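Accueil > Loisirs créatifs > Déco et textile > Tapis et dessous de table

Tapis motif Mondrian pour une table de travail : comment choisir, poser et entretenir ?

Posté par flamska_deco le 25 juillet
2386 vues, 17 personnes suivent cette discussion

Bonjour à toutes et à tous !

Je suis en train de refaire entièrement mon coin bricolage et je suis tombée complètement amoureuse des tapis de table façon Mondrian, vous savez, les grands rectangles rouges, bleus et jaunes séparés par d'épaisses lignes noires, avec du blanc cassé entre les deux. J'en ai vu un chez Skesturley et depuis je ne pense plus qu'à ça. Mon plateau est fait de profilés d'aluminium, donc avec des rainures sur toute la longueur, et c'est l'enfer dès qu'on y pose quelque chose de petit : les vis tombent dedans, les perles aussi, et je passe mon temps à les repêcher à la pince à épiler.

L'idée serait donc de couvrir le tout avec un tapis, à la fois pour boucher les rainures et pour avoir enfin un peu de couleur dans cette pièce qui en manque cruellement (murs gris, étagères grises, sol gris, j'ai hérité du goût du précédent locataire). J'y ferais surtout des petites choses : des cubes en bois à poncer et à peindre pour des jeux d'enfants, un peu de collage, et quelques réparations de temps en temps.
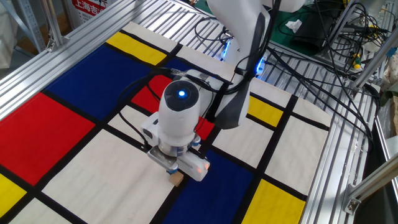 Mes hésitations, dans le désordre :

Est-ce que les rainures finissent par se voir à travers ? J'ai peur qu'au bout de quelques semaines le tapis épouse le relief et que ça fasse des vagues.

Est-ce que le motif fatigue les yeux quand on travaille dessus longtemps ? Mon beau-frère dit que oui, mais il trouve aussi que le papier peint à rayures donne mal à la tête.

Le blanc cassé, ça se salit à quelle vitesse ? J'ai tendance à poser mon café partout.

Et enfin la taille : faut-il couvrir tout le plateau ou laisser du métal apparent sur les bords ? Le modèle qui me plaît fait 80 cm de large et mon plateau est plus grand.

Merci d'avance, je suis tout excitée par ce projet et je prends tous les conseils, même les plus maniaques !

atelier_hedthorpe
Membre depuis février

Quel beau projet ! J'ai le même genre de tapis depuis l'hiver sur mon établi et je ne reviendrais en arrière pour rien au monde, alors je vais essayer de répondre à tout (pardon d'avance pour la longueur, le sujet me passionne).

Pour les rainures, tout se joue sur l'épaisseur. Mon premier tapis était une toile imprimée toute fine, achetée sur un coup de tête, et au bout de quinze jours on devinait chaque fente du plateau. Le second est bien plus rigide, avec un dos en caoutchouc, et là c'est impeccable ! Si vous avez craqué pour un modèle fin, glissez dessous une plaque de carton gris ou de liège, coupée un peu plus petite que le tapis pour qu'elle ne dépasse pas. Et surtout, déroulez le tapis la veille, à l'envers, avec des livres lourds aux quatre coins. J'ai voulu aller trop vite la première fois et j'ai eu un coin qui rebiquait pendant des semaines, c'était rageant.

Pour les yeux, je comprends la question mais je n'ai jamais été gênée. Les rectangles sont grands, ce n'est pas du tout comme un petit motif répété qui se met à vibrer quand on le fixe. Au bout de deux jours on ne le voit plus, et puis un matin le soleil tombe dessus et on se dit que c'est quand même drôlement joli !

Ce qui m'a vraiment enthousiasmée, c'est que les couleurs deviennent des repères. Chez moi le grand rouge à gauche reçoit les pièces qui attendent, le bleu celles qui sèchent, et je travaille toujours sur un rectangle crème. Un cube en bois brun clair ressort très bien sur le crème, on voit tout de suite une arête mal poncée ou un petit éclat. Sur le jaune en revanche, le bois clair se fond un peu et je perds du temps à le chercher des yeux. Et évitez de poser des choses sombres à cheval sur les lignes noires, j'y ai perdu une quantité ridicule de petites rondelles. 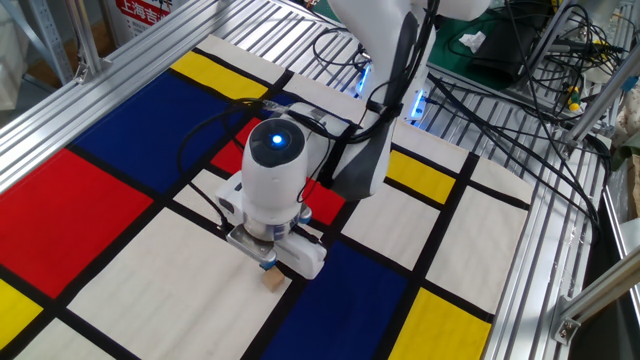
Crédit photo : atelier_hedthorpe, tous droits réservés

Les lignes noires servent aussi de guide quand on veut aligner quelque chose vite fait. Pas au millimètre, bien sûr, l'impression n'est pas une règle, mais pour disposer une série de cubes avant de passer la peinture c'est parfait. Je cale une face le long du trait et j'avance.

Côté nettoyage, le blanc cassé est moins salissant que je ne le craignais. Un chiffon microfibre à peine humide, une goutte de savon de Marseille si besoin, et on essuie tout de suite. La poussière de ponçage, je l'enlève à sec avec une brosse souple, jamais avec de l'eau, sinon elle fait une pâte qui s'incruste. Pour le café, j'ai adopté un dessous de verre que je garde toujours au même endroit et que je vous recommande chaudement ! Attention à l'alcool et à l'acétone : sur mon premier tapis, j'ai voulu enlever une trace de colle avec du dissolvant et le rouge est parti avec. Faites un essai dans un coin avant toute chose.

Et pour la taille, j'ai laissé du métal visible et je trouve ça très réussi, l'aluminium fait comme un cadre. C'est pratique aussi pour les serre-joints, qui écraseraient le tapis à la longue.

Montrez-nous le résultat quand ce sera en place, j'adorerais voir ça !

sriwong_bois

Scotch double face dans les angles et c'est réglé. J'en ai mis 6 morceaux, ça tient très bien.

grenier_aux_cubes
Membre régulier

Je ne suis pas d'accord pour le double face ! Enfin si, ça tient, mais le jour où vous voulez retirer le tapis pour nettoyer en dessous, vous êtes bon pour gratter la colle dans les rainures, et croyez-moi, c'est long. Je préfère largement une bande antidérapante, celle qu'on vend au mètre pour les fonds de tiroir. On la découpe aux ciseaux, on la glisse dessous, et rien ne bouge. J'ai la mienne depuis presque 6 ans et elle accroche toujours aussi bien.

Je voulais surtout rebondir sur les petits objets, parce que c'est mon dada. Je fabrique des cubes en bois pour des jeux de construction et j'ai testé pas mal de fonds : vert uni (très reposant mais tristounet), blanc pur (éblouissant sous la lampe), damier (une horreur, on confond tout). Le Mondrian est de loin celui que je préfère, grâce au contraste entre les zones. Le bois naturel sur le crème, c'est une merveille.

Là où il faut faire attention, c'est avec les objets multicolores. Un petit Rubik's cube, par exemple, avec ses autocollants rouges, bleus, jaunes et blancs, reprend presque toutes les teintes du tapis. 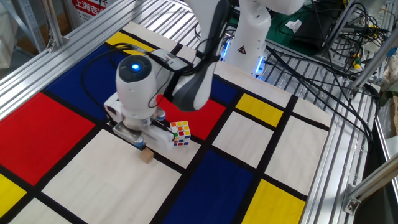

Quand je peins des faces de plusieurs couleurs, je pose donc une simple feuille de papier kraft par-dessus, le temps de la séance. Cela protège des gouttes, et l'œil juge bien mieux les teintes sur un fond neutre. Un rouge peint à côté du rouge du tapis paraît toujours un peu terne, alors qu'il est superbe dès qu'on l'en éloigne. J'ai repeint toute une série pour rien avant de comprendre ça !

Deux ou trois autres choses, tant que j'y suis. La lampe d'abord : prenez-la orientable et placez-la du côté opposé à votre main, car certains tapis sont légèrement brillants et renvoient la lumière en plein visage. Ensuite les câbles. Si vous avez une ponceuse, un pistolet à colle, un chargeur, tout ça finit en gros paquet de fils noirs au bout de la table et on accroche tout en passant la main. Des attaches en velcro, fixées sur le côté du plateau, et on respire.

Pour la découpe, n'utilisez jamais un cutter directement sur le tapis. Je sais, on se dit juste une petite fois... Une entaille dans un grand aplat bleu, on ne voit plus que ça. Gardez un tapis de coupe à portée de main et posez-le dessus quand il faut.

Et si vous hésitez encore sur le sens, essayez les deux avant de fixer quoi que ce soit. Le motif n'est pas symétrique et change complètement d'allure quand on le tourne. Moi je l'ai retourné trois fois en une semaine, et j'ai fini par mettre le grand bleu devant moi.

flamska_deco

Oh là là, merci pour toutes ces réponses, je ne m'attendais pas à autant de détails ! Je pars sur le modèle épais avec la bande antidérapante, et je laisse le métal visible autour, l'idée du cadre me plaît énormément. Pour le kraft, j'en ai justement un rouleau qui traîne. Je commande ce soir et je vous mets des photos dès que c'est installé.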